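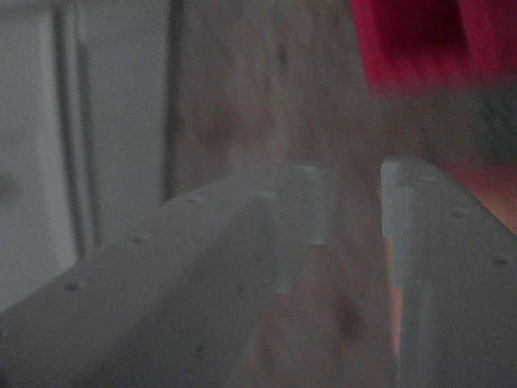 **How much room should there be at the toe of a work boot?**

Leave a thumb's width between the longest toe and the end of the boot, measured standing up in the socks the wearer will use on the job.

Fitting notes, Leckie store, October 2019

- Measure both feet and fit to the larger one.
- Heel slip of up to 4 mm is fine in new leather.
- Have the customer walk the carpet, then the ramp.
- Colour is the last thing to discuss.

Boots over $200 can be exchanged at Kunham if unworn. Read page 12 before the March session with Mitiku Woldegiorgis.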